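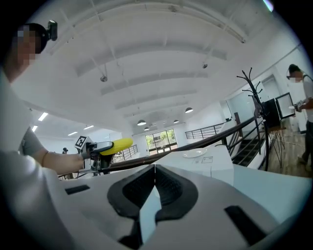

GORNAU, 4th April - Treretti today published the results of its second household chores trial, and is pleased to report that people who clean their own kitchens are still needed. The trial, known as Doseo, asks whether machines can yet do the small jobs that fill a home and the back half of a shop. Jobs for it are first worked through by people holding grippers, the same general sort of hand a machine would have to make do with. A bright yellow object pinched in a pair of jaws, with a round white plate waiting on the table, is a fair picture of how ambitious the company is being. Treretti believes in starting small and has been given every reason to continue.

The Doseo list covers 86 chores. Each was picked because an adult can do it while thinking about something else. Machines taught on the recordings were then given the same chores in a room they had seen before, and later in one they had not.

In the familiar room, the machines finished 62 of the 86 chores without help. In the unfamiliar room they finished far fewer, and took their time over it. Putting a cup on a shelf went well. Putting a second cup beside the first went well for the second cup.

"We were asked to say whether a robot can do the dishes," the Treretti trials team said in a statement. "It can do a dish. We would like that to be reported in a positive tone."

The longest single attempt was the folding of one bath towel, which ran to 161 minutes and ended when the building closed. The towel was, by general agreement, smaller than when it started. Treretti counts this as a partial success and has kept the towel.

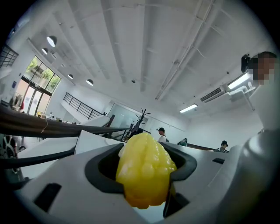
Shop-floor work gave better numbers. Facing up a shelf, moving stock from one bin to another and returning stray items to the right tray all suit a machine that does not get bored. The trouble comes with anything soft, shiny or tangled, and with customers, who are often all three. A store that sells only boxes, to nobody in a hurry, could begin planning now.

The home is harder. A kitchen drawer holds things that even its owner cannot name, and the machine is expected to know where they go. Treretti found that most failed chores did not fail at the grasp. The machines picked the object up, held it very nicely and then seemed unsure what the rest of the evening was for. Teaching them the second half of a job is the main work planned before September, when the trial will be run again with the same list and a new towel.

The company is not taking orders for a household machine and has set no price. People who have already written in to reserve one are thanked for their confidence. Those who attached a photograph of their sink have been placed in a separate folder.

Shop owners who would like their own dull jobs considered for the September list may send a short description to the Sales desk in Gornau. Ironing has been suggested already. So has "everything," 2 times, from the same address.

Share this release | 62 shares | 2 comments

Contact: Treretti Sales, Gornau | © Treretti. All rights reserved. | Back to top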